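Memorabilia Listings and Signing Events Assistant

Colell Sports Collectibles, full time, one post

Colell buys and sells signed sports items: shirts, balls, gloves, programs and framed photographs. We also run signing sessions with retired players and sell the signed pieces through our own website and at fairs. We are looking for one person to join the team that prepares stock for sale and helps out on signing days.

The job is split between the workroom and the road. Most weeks you will be in the workroom four days out of five. In August, when the fairs bunch together, expect it to be the other way round.

What you will do

Check in new stock against the signing sheet and give each piece its certificate number.
Write short, accurate listings for the website. We don't use words like "rare" unless we can back them up.
Pack orders. Framed items go out double boxed.
Set up tables, pens and backing boards at signings, and keep the line moving.
Answer buyers' questions by email and phone, including questions about where and when an item was signed.
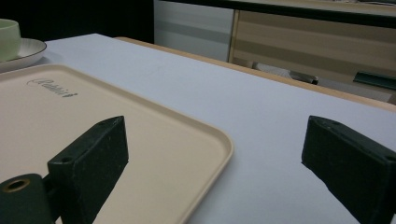 Colell workroom.

What we need from you

A careful hand with paper and fabric. Marker ink smears on glossy prints if it is stacked too soon, and a smeared signature can't be sold.
Clear written English.
A driver's license. The van is automatic.
Able to lift boxes of up to 30 pounds.
Some evenings and weekends during fair season, paid back as time off.

You do not need to be a collector. Some knowledge of soccer or boxing helps, as those two sports make up most of what we sell. Training on our stock system, Veso, is given in the first two weeks. If you have used any other inventory software you will pick it up quickly.

Staff may collect for themselves but may not buy from Colell stock until it has been on public sale for 30 days. You may not ask a guest to sign personal items at one of our sessions. Please read this part before you apply, as we do not make exceptions.

Pay and hours

$559 a week before tax, rising after a six-month review. Hours are 9 to 5:30 with a half hour for lunch. Travel and meals are covered on fair days, and overnight stays are booked and paid for by us. Parking is free behind the building.
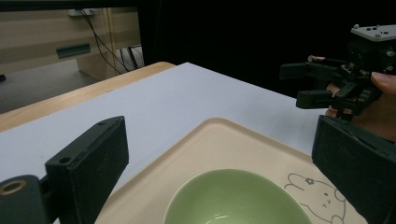

Hanyu Yu wrote to us after two fair seasons in this post: the listings were the part I got better at, and the part I still use. I went in thinking it was all about meeting the players. You meet them for a minute or so, then you have a stack of photos to number before the hall closes. If you like getting the numbers right you will be fine.

How to apply

Send a resume and a sample listing of no more than 100 words for any signed item you own or have seen. Tell the buyer what it is, what condition it is in and what paperwork comes with it. Leave out the price.

Address applications to Lihua Pan, Colell Sports Collectibles, Unit 81, Liao Trading Park, or hand them in at the front desk. Mark the envelope "Listings". Applications must reach us by 13 Mar 2022. Interviews are held in person and include a short packing exercise.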